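Nodum-users mailing list
Subject: Re: Genton handheld grippers - worth the money for a small group?
From: Sena Agyeman
To: the list

Hi Lertchai, hi all,

Lertchai Bunnag wrote:
> We are a small group and have a bit of money left to spend before
> November. The Genton pair keeps coming up as a way to record
> two-handed demonstrations without tying up the arms. Has anyone on
> the list used it for more than an afternoon? I am mainly interested
> in the fingers, how tiring it is to hold, and whether the recordings
> go into Nodum without a lot of fiddling. Brunello told me the older
> kit was a pain on that last point.

We've had a pair on trial and I'm very taken with them, so forgive the length! Nanna Stougaard and I split the work between us, and we did 300 recordings in all before sitting down to compare notes. Most were short tabletop jobs with household things, the sort of chores Intan wants for her tidying set.

Fingers first, because that was your first question (and it was mine too).
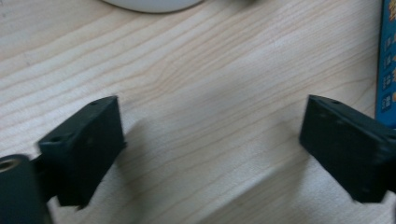 The Genton fingers are blocky and much stiffer than the ones on our old Dumitrescu set, and I've come round to them completely. With the old ones you squeezed, the tips splayed, and you had to guess where the force was going. These close square. They also open wide, with a generous stretch of bare table between the two pads, so you can come down over something chunky without lining it up to the millimetre first. I like the small round holes in the top of the blocks as well - Nanna has already drawn up a narrower tip that would pick up on them, for thin packaging. The wrist view is good and close. You do lose sight of whatever is behind the thing you're reaching for, and I'd plan your camera positions with that in mind.

Do look after the grip surface. I'd ask for spare pads with the order and get into the habit of checking the edges before each session. We didn't do this in the first week and I wish we had.

On weight: my hands were fine. Nanna's are smaller than mine and she wanted a rest after 18 recordings in a row, which seems fair enough to me. The trigger spring is adjustable but you need a small hex key, and there wasn't one in our box.

Now the bit Brunello warned you about. The old kit wrote each hand to its own file and left you to match them up afterwards. Genton writes one session file with both hands in it, and Nodum opens that directly. I brought in a batch of 200 over lunch and only had to touch the settings once, to tell it which hand was which.

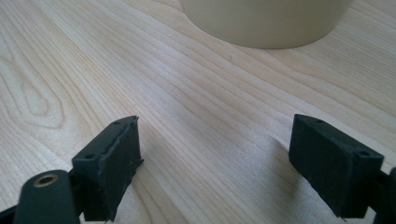 Can you use just one gripper if the job only needs one hand? The software is happy with a single gripper, and you can add the second later in the same project without starting again.

Tracking has been better than I expected. There is a marker plate on top of each gripper, and as long as the head camera can see them you get a nice clean path for both hands. Where it went wrong for us was nearly always my own fault, turning a wrist so far over that the plate faced the wall. Nanna is tidier than me and hardly lost any. Of our 300 we kept 224, and I was fussy.

The job I'd try first if you get a trial is a small pedal bin with its lid up and a liner in it, next to a second container with a perforated insert. There's plenty to learn from it: a soft bag edge on one side, a hard rim on the other, and little lumpy things to deal with. It also makes you keep one hand high and the other low, and that is a proper test of the tracking.
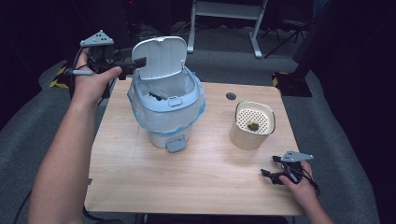
Things I'd ask Genton before ordering

- Spare pads, and how long they take to arrive.
- Cable length. Ours was fine at a table, but I wouldn't want to work across a room with it.
- Whether the trial can be stretched. Ours was, we only had to ask.
- Left-handed trigger settings. Intan Hutapea is left-handed and would like to know too.

I haven't tried the Nakach version, so if anyone has one please shout. Brunello De Luca said he might be getting one in and I'd love to run the same bin job on both.

Lertchai, if you send me a list of the objects you have in mind I'll tell you which ones I think the fingers will cope with. Happy to share our session settings as well - they're only a small text file.

All the best,
Sena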